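Category: Set-Up Guides > Two-Arm Cells
Posted in June by Razia Marwat
Print | E-mail

Section 9. Preparing the Table for a Tabletop Task

9.1 Press the stop button and stay outside the reach of both arms until motion has ended.

9.2 Smooth the table covering by hand. Tape down any corner that lifts.

9.3 Route each gripper cable along the outer side of its arm. Leave enough slack for full wrist travel.

CAUTION: Do not tie a gripper cable to the table edge. A snagged cable can pull the connector out of the wrist.

9.4 Set the task objects near the middle of the table. Keep every object at least 100 mm from either gripper at the start position.

9.5 Check the indicator ring on each arm base. On Dreso cells, do not start a task unless both rings are green.

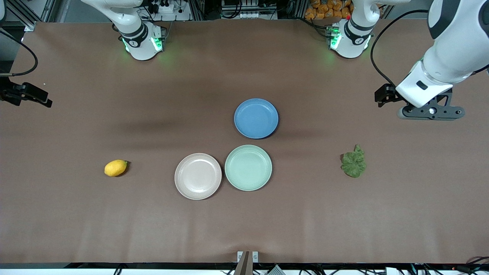

Figure 9-1. Objects set out between the grippers, indicator rings green.

9.6 Step back, release the stop button and run the first cycle at 40 percent speed.

NOTE: If an object is moved by hand, repeat 9.1 and 9.4 before the next cycle. Record the change in the Nandville cell log.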